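This site uses cookies to remember your settings. Accept all | Manage choices

Stakano Soft Goods Records: README and Data Card

Updated January
By the Textile Records Office, Hastodon

Overview

Stakano is a catalog of cushions, pillows, covers and loose fabric kept for the study of household soft goods and the way they are sorted, folded and put away. The catalog holds 827 item records in 9 categories. Each record gives the type of item, its main color, any second color, the pattern, the trim or edging, the condition, and the place where the item is stored between sessions.

The catalog is maintained by Hastodon and distributed together with the Gekine vocabulary, a controlled word list for textiles in everyday use. Users who need only the word list may download it separately. Users who need the item records should take both, as the pattern and trim fields refer to Gekine terms by code.

What the catalog covers

The nine categories are: cushion, pillow, cushion cover, pillowcase, throw, blanket, table linen, towel, and fabric (unspecified). The last category is intended for pieces that have no clear household use or that cannot be assigned without unfolding them. It should not be used as a holding place for records that are simply incomplete. Incomplete records carry the status "open" and stay in their most likely category until reviewed.

Clothing, curtains, rugs and mattresses are not covered. A cushion with a fixed wooden or metal base is treated as furniture and is also outside the catalog.

Color and pattern

Color is recorded as the color that covers the greater part of the visible surface. A second color is entered when it belongs to a patch, a panel or a border. Small decoration is entered under trim or pattern and does not change the main color. A black fabric with a narrow white edging is therefore recorded as black, with the trim noted in its own field.

Patches need particular attention. Where two soft items lie together, a block of color may belong to the fabric or to something next to it. The record keeper should enter "patch, to be confirmed" and leave the second color blank until the item has been opened flat on a table.
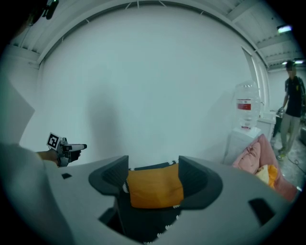
Black fabric item with small white decorative trim or scalloped markings, and a rectangular orange patch at the middle.

Patterns are described in plain terms before a Gekine code is chosen. The preferred terms are leafy, wavy, striped, checked, dotted, floral, scalloped and plain. Where two terms are equally suitable, both may be entered and the record is passed to a second reader. In practice the most frequent disagreement is between "leafy" and "wavy" on folded cloth – a repeat that is plain to see on a flat piece may be hard to name when only a corner of it shows. Neither reader is asked to guess. Double entries remain in the published files and are marked with the letter D.

Items recorded together

Many household textiles are stored and handled in groups. A cushion may be set down on a folded throw, or pillows may be left in a row on a low surface. Stakano allows a group record in such cases. A group record lists each item that can be told apart and links to the separate item records where these exist. It does not combine colors: an orange cushion lying against black fabric with a white pattern is entered as two items, each with its own description.

Loose items are recorded where they are found. If a cushion is on the floor, the location field should read "floor", even if a shelf is given as its regular place of storage. The regular place is kept in a separate field. This distinction was introduced at the request of Radulović, the partner institution that uses the records to plan storage for its own household collection.

The following points apply to all group records:

- Every item is given its own line, including items that can be seen only in part.
- An item that shows only a corner is entered as "likely" followed by the category, for example "cushion (likely)".
- Pillows and cushions are kept apart. A pillow is intended for sleeping and a cushion for sitting or leaning. If the purpose cannot be determined, the term "cushion" is used.
- Boxes, shelves and tables are named only in the location field. 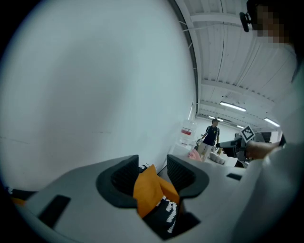
Condition and care

Condition is recorded on a scale of 4 grades: sound, worn, damaged, and not assessed. "Not assessed" is the correct grade for any item that was folded, stacked or otherwise closed at the time of entry. It does not suggest a fault. Seams, closures and the reverse side must all have been checked before an item may be graded as sound.

Fiber content is entered only from a sewn-in label. The feel or look of a fabric is not accepted as a source. Where no label is present, the field is left empty and the term "fabric" is used in the title of the record.

Files

items.csv – one row for each item record
groups.csv – group records and their links to items
gekine_terms.csv – pattern and trim terms, with codes
changes.txt – corrections since the previous release

All files are plain text in UTF-8. Empty fields are left blank; the word "none" is used only where a feature was looked for and is absent.

Known limits

Plain items are better described than patterned ones. Table linen is the smallest category and contains no record with a confirmed fiber content. Color terms follow ordinary use and have not been matched to a printed color standard, so the line between pink and light red, or between gray and off-white, may vary from one record keeper to another.

Location entries show where an item was at the time of recording. They should not be used to determine how long an item had been there or where it was placed afterward.

Corrections

Requests for correction should give the record number, the field concerned and the wording proposed. Requests are reviewed within 30 days of receipt. Accepted changes appear in changes.txt with the next release, and the earlier wording is retained there for reference.

Use and credit

The records may be used for teaching, research and collection planning. Published work should name Stakano and state the month of the release used. Redistribution of altered files is permitted if the changes are listed and the file names are changed.

Contact the Textile Records Office | © Hastodon | Back to top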